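Siv Sæther had built the arm on the kitchen side of the flat because the other room had carpet, and carpet ate screws. She had been at it since May. The base was bolted to a shelf board, the shelf board was clamped to a stool, and the stool moved if you breathed on it.

"It's drifting again," Bjartur said.

"It isn't drifting. It's going where I told it."

"Then you told it to go into the wall."

She checked the numbers. She had told it to go into the wall. She changed a minus sign and saved the file under a new name, as she had done with every version, so that the folder now held 34 of them and only the last two were any use.

Bjartur had come round to help with the fingers. He worked at Lidness, on the packing side, and had once spent a whole winter watching grippers drop things. He held that the arm hardly mattered. An arm was a stick with bends in it. What mattered was the last few centimetres, and whether the two fingers met square.

They had tried three kinds of pad. The first was cut from a bath mat and slid off everything. The second was a rubber sheet from Sustudo which smelled of tyres and left grey marks on an egg. The third was blue and a bit soft, and Siv had stuck it on with tape and then, when the tape crept, with proper glue.

"Try it by hand first," Bjartur said. "Before you put a motor on it. Then you'll know whose fault it is."

So she tried it by hand. She went up and down between the cooker and the front door picking up whatever was about. She picked up a peg. She picked up a teaspoon, and lost it, and got it again nearer the bowl. Bjartur wrote it all down in a squared notebook in small capitals.

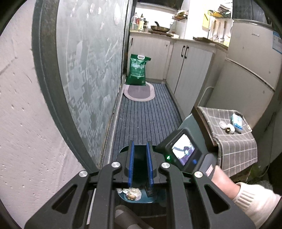 Why use two flat fingers on a home-built gripper instead of a hand with five?
Two flat fingers need one motor and one linkage, so there is less to build and less to go wrong. They will hold most small household things if the faces stay parallel as they close. More fingers help with odd shapes, but every one of them has to be driven and tuned.

Bjartur had typed that out for the club page, and he read it to her from his phone while she ate toast.

"It sounds like a leaflet," she said.

"It's meant to. Skarphéðinn asked for a leaflet."

"Did he say anything about the left one?"

"He said to shim it."

The left finger closed a hair before the right. It had done so from the beginning. With a peg it made no difference, but anything round was pushed sideways before it was held, and a walnut would shoot out and go under the cupboards. Siv cut a shim from a yoghurt lid, took out the pin, slid the shim on and put the pin back. It took her 50 minutes, most of it looking for the pin.

"Now," said Bjartur.

She squeezed. The fingers came in and met. She opened them and squeezed again and they met again, and she put a walnut on the stool and picked it up and stood there holding it at arm's length.

"Put it down," he said. "Then do it a hundred times."

"A hundred?"

"Lewis did 500 with his."

"Lewis hasn't got a job," said Siv - but she put the walnut down, and Bjartur turned to a clean page and wrote a one.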